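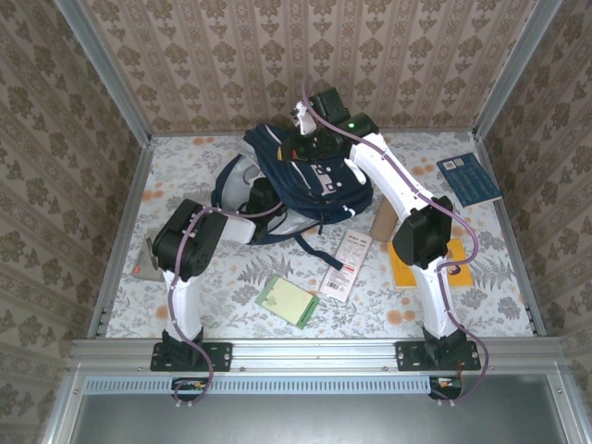

Switching to cream deodorant was the worst two weeks of her life, according to a reader who emailed after my last post. Itchy, patchy, gave up. Fair enough. Mine went better so here goes, quick one before work.

I bought the Groltico one in January. Unscented, 40 grams, little glass jar. You need a pea size amount per side, no more. I used way too much at first and got white marks on every black top I own.

Day three I smelled like soup. Day nine, fine. No rash, but I wait a good while after shaving now – learned that one the hard way.

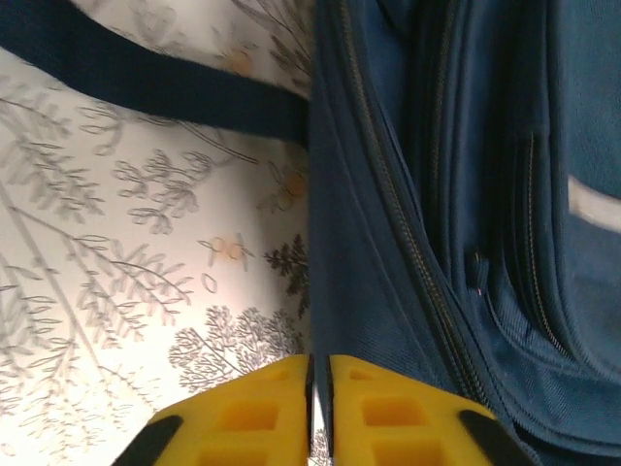
Blue bag, patterned cloth.

Then I tried the Vulau stick becuase it was on sale. Nice smell, kind of orangey, but it drags. Gone by lunch if I take the stairs. Wouldn't buy again, sorry.

Texture matters more than I expected. The Groltico goes grainy if the bathroom is cold, so I warm it between my fingers first.

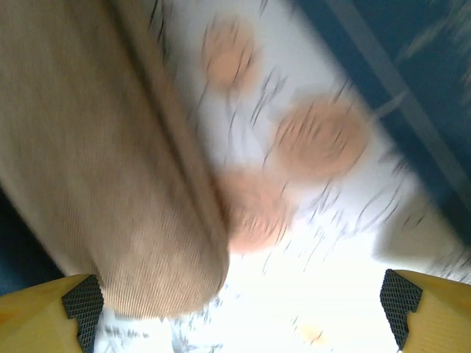
It melts in pretty fast after that and you can get dressed in a minute or two. Still half a jar left. Next up is the Ido crystal thing, will report back in a few weeks if I dont lose it in my gym bag first.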